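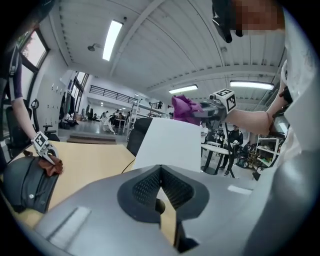
Ticket 149: Cloth slips from hand-held gripper
Status: Open
Opened by: Ataahua Hapeta
Location: Piveck shared workshop, main table

Reported fault: The jaws of gripper 8 release thin cloth before the full closing stroke is reached. The fault was recorded in 23 of 100 trials on Sunday.

Action taken: Jaw screws were tightened and the pads cleaned. The closing stroke was then recalibrated in Jastlow. Slipping continued with the magenta cloth.

Next step: Replacement pads have been requested. Members are asked not to adjust the trigger spring until they are fitted.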